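Plikholm Shared Workshop Help
Handheld grippers: tracking markers drop out when the operator is seated

Posted 13th July by Grusto

Our workshop is building a pair of handheld grippers for recording household cleaning tasks, with the intention of training a small two-armed machine at a later stage. The members wish to establish whether the fault described below lies in the printed parts or in our method of use.

Each gripper has a printed housing, two jaws and a square black-and-white marker fixed to the outside. The operator wears a camera on the head, and the software calculates the position of each hand from the markers. When the operator stands at the counter, tracking is satisfactory. When the operator sits with the grippers held over the lap, the position of the right hand is lost repeatedly, and the log for one session records 2145 rejected readings. The left hand is affected far less.

The markers on the right gripper are of two sizes, the larger on the back face and the smaller on the side of the housing. Both were printed on ordinary paper and glued down. The picture below shows the operator's view from the chair, with the bathroom vanity used for the wiping task in the middle of the room.

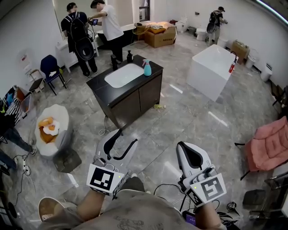

Replies

Posted by Zerenis

It is advisable to examine the configuration file before any part is reprinted. The software requires the true printed width of every marker, measured across the outer edge of the black border. Where two sizes are fitted to the same gripper, each must have its own identity number and its own entry. If the smaller marker has been entered at the size of the larger one, the calculated distance will be wrong, and the software will discard readings whenever the two disagree.

The following order of work is recommended.

1. Measure each marker with callipers. Do not rely on the figure in the drawing, as many printers scale a page without giving notice.
2. Confirm that no identity number is used twice, including on the other gripper.
3. Cover the smaller marker with plain tape and record for three minutes from the chair. Repeat with the larger marker covered.
4. Compare the two logs. A fault that appears in only one of them will identify the entry to be corrected.

Lighting should be considered afterwards. A glued paper marker can shine when it is tilted towards a ceiling lamp, and a seated operator tends to hold the hands at a flatter angle than a standing one. Matt paper is to be preferred. Clear tape should not be placed over the pattern.

Attention is also drawn to the cable at the right hand. Any loop which can swing across a marker will interrupt the reading, even if only one corner is hidden for a moment. Our own group now fixes the cable to the forearm with a soft strap and leaves sufficient slack at the wrist – too little slack will pull at the connector.

Shares: 6

Posted by Tapia

We experienced the same difficulty last September and it was the camera. Tilt it further down.

Shares: 3

Posted by Grusto

The members are grateful for both replies. The smaller marker had been entered at the width of the larger one, as suggested. With the entry corrected, the rejected readings from the chair have fallen considerably, although a few remain when the right wrist is turned fully outwards. The camera has not been moved, as doing so would require the standing recordings to be repeated. Matt paper has been ordered, and the result will be reported on this page.

Comments: 7

Related topics
Choosing a filament for gripper jaws
Calibrating a head-worn camera without a printed board
Grip lining: rubber sheet or foam tape
Storage of long recordings on a shared computer
Plikholm workshop: booking the large bench

This site uses cookies to remember your settings. By continuing to use these pages you agree to their use. Accept | Manage settings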